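Firewood Tips I Believe, and a Few I Don't

Posted 4 April 2022 by Noreen Paracha

Every spring the same advice about firewood goes up on the board at the Lilldale feed store, and every spring I read it and wonder who has tested any of it. We heat an old farmhouse with one stove. I've been splitting and stacking for 19 winters, and a good part of what I was told at the start was wrong, or was true for somebody else's wood.

So take what follows with the same doubt I'd give it.

"Six months is long enough"

Long enough for what? Pine split small and stacked in full wind, fine. Oak, no. I have burned oak after one summer and it sat in the stove and hissed. Our oak gets two full summers and the thickest pieces get three. If a seller tells you the load is seasoned, ask when it was split. A log lying whole on the ground since last year has hardly started.

The cracks on the end

You'll read that cracks in the end grain mean dry wood. They mean the end is dry. I've split open plenty of nicely cracked pieces and found the middle dark and cold to the touch. Knocking two pieces together and listening for a ring is a little better, though I think most people hear what they want to hear.

Moisture meters

I put off buying one for years. Josphat Biwott down the road finally lent me his, a Fleltora with two pins, and I will admit it's useful if you use it properly. Don't poke the outside of a piece that has been sitting in the sun. Split it again and press the pins into the fresh face, along the grain, near the middle. Let the wood come up to room temperature first if it's winter. Under 20 percent is what most stove manuals ask for. I have not seen any sign that a costly meter tells you more than a cheap one.

Bark up or bark down

People will argue this at a funeral. I stacked one row each way, same maple, same fence line, and by September I couldn't tell them apart. If the top is covered it doesn't matter. If the top isn't covered, put the top layer bark up and go find something to cover it.

Covers

Cover the top and leave the sides open. A tarp pulled down to the ground on all sides holds the damp in, and you'll have mushrooms. I bought a fitted Trullus cover with flaps and vents and a drawstring. The drawstring rotted. Old roofing metal with a few rocks on it does the same job, and ours has been up there longer than the dog has been alive.

Keep the metal sticking out a hand's width past the wood, front and back, so the drip falls clear.

Get it off the dirt

I have no argument with this one. Pallets are good if you can get them free, but look them over before you drag them home, and leave behind any with a spill or a chemical smell. Two long poles laid side by side work just as well. Replace them when they go soft. A stack that leans in March usually has a rotten pole under it.

The round stack

The beehive pile, or whatever name it's going by this year. It's pretty. I built one, and it took me most of an afternoon longer than a plain row would have. The wood in the center came out wetter than anything else we burned that winter. Maybe I built it badly. I'm told I did. A single row with wind going through it has never let me down, so I went back to that.

Stacking against the house

Don't, no matter how handy it is in the snow. You're feeding ants and termites a few inches from your siding, and mice think it's wonderful. We keep the main rows well out by the pasture fence and bring up a week's worth at a time to the porch. Even on the porch I leave a gap behind it.

How much you need

Any chart that gives you cords per winter by square foot should be ignored. Our house leaks like a basket on the north side and the chart doesn't know that. Keep track for one winter with a pencil mark on the shed wall for every cartload, then lay in that much and a third more. When you buy, stack it and measure it before you pay in full if the seller will stand for it. A full cord is 8 feet long, 4 feet high and 4 feet deep. A "face cord" or a "truckload" can be any size the seller likes.

Splitting tools

A sharp maul and a big, low chopping block will get you through more wood than you'd think. I've priced powered splitters and borrowed one twice. They're a real help with elm and with knotty crotch pieces, and if your shoulders are gone that settles it. For straight ash they are slower than I am. Set an old tire on the block and drop the round inside it so the halves don't fly off - that's one trick from the feed store board that I'll stand behind.

Chimney logs

The ones that claim to clean your chimney while you sleep. I wouldn't trust my house to one. They may loosen some of the crust, but loose crust still has to go somewhere, and a brush gets it out. Have the flue swept and looked at every year, before the first cold night. Burn dry wood with enough air and there'll be less to sweep.

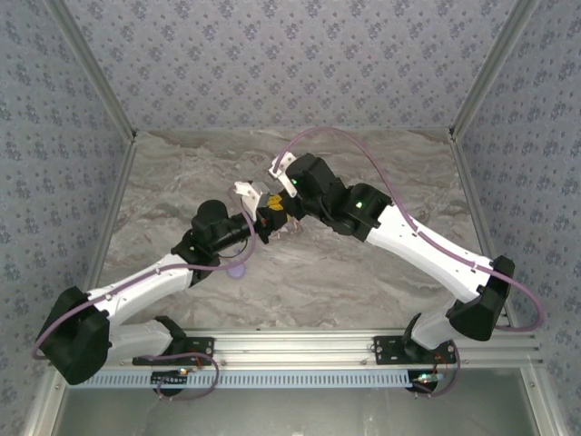
Ashes go in a metal bucket with a tight lid, set outside on bare ground or stone, well away from the porch. Coals can stay alive in there for days, so I leave ours a week before I spread them. As for ashes being good for every garden, test your soil first. Ours was sweet enough already and the blueberries sulked for two years.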